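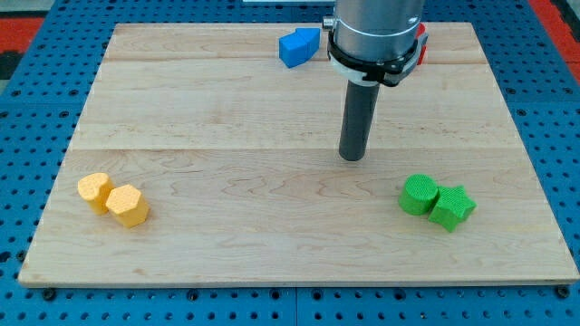 The tabletop setup: rod end effector, wooden board, and blocks in yellow, green and blue.

Climisberg Pushing Study – Frequently Asked Questions

What did you test?
Whether an arm with a plain rod can follow typed instructions such as "push the green star next to the green cylinder." The policy, which we call Emis, was trained on recorded pushes by human operators. There is no grasping anywhere in this work.

What is the headline result, and should I believe it?
Emis completed 1668 of 2567 scored trials. Believe the count. Be more careful with what people say it means. We have seen it quoted as proof that the robot "understands language," and we don't claim that.

Why not?
Our instructions are short and come from templates. When Irja Eskola rewrote 400 of them in her own words, success dropped sharply. A system that understood the request shouldn't care much whether you say "next to" or "up against." Ours cares a lot.

What counts as a success?
The two named blocks must be touching when the time limit runs out. Pushing the wrong block into the right spot is a failure. So is a near miss, even one that looks fine on video.

Do blocks of the same color confuse it?
Yes. If the instruction gives both color and shape, the policy leans on color. With a yellow heart and a yellow hexagon side by side, it will sometimes go for whichever is closer to the rod. Martti Saarinen thinks more data would fix this. Eino Turunen doesn't, and the numbers so far don't settle it.

Did you compare against anything?
Two baselines. One is a scripted planner that is given the block positions, and it beat Emis on short pushes. The other is Drarkent, our older policy without language input, which did better than chance more often than we liked. That suggests some of our starting layouts give the answer away.

Would it work on another table?
We don't know. The Saarela lab plans to repeat the trials with their own arm in January. Until they have, treat everything here as a result about one setup. Wood grain, lighting and block texture could all matter – we haven't tested any of them separately.

Can I see the failures?
Yes, all of them. Sointu Kokkonen insisted that failed trials go out with the rest, unedited. Please watch a few before citing the success count.

Who do I ask about the data?
Write to Jouko Hyvönen, and include the trial number if you have one.

Last updated August 10, 2026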